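# Keeping Injury Claim Papers in Order at Home

Verhoeven Client Services, January 2020 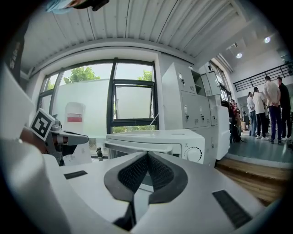
*Black padded finger section on a white gripper.*

Clients with an open injury claim are asked to keep their household records as follows.

- Use one ring binder for the claim only. Bank statements and general mail should be stored elsewhere.
- Place letters in date order, newest on top. Do not staple them.
- Keep receipts for travel, prescriptions and parking in a clear sleeve. Thermal receipts fade and should be copied within 2 weeks.
- Write a short diary entry after each medical appointment, giving the name of the clinician and any change in treatment.
- Store originals away from the stove, sink and radiators. A bedroom closet shelf is suitable.
- Scan signed forms before mailing them, and keep the postal receipt with the copy.

Papers should be retained for 18 months after a claim closes, unless your attorney advises a longer period.

Replacement binder labels may be requested from Noreen Ghumman. Questions on medical expenses should be sent to Mohandas Shetty before the end of February.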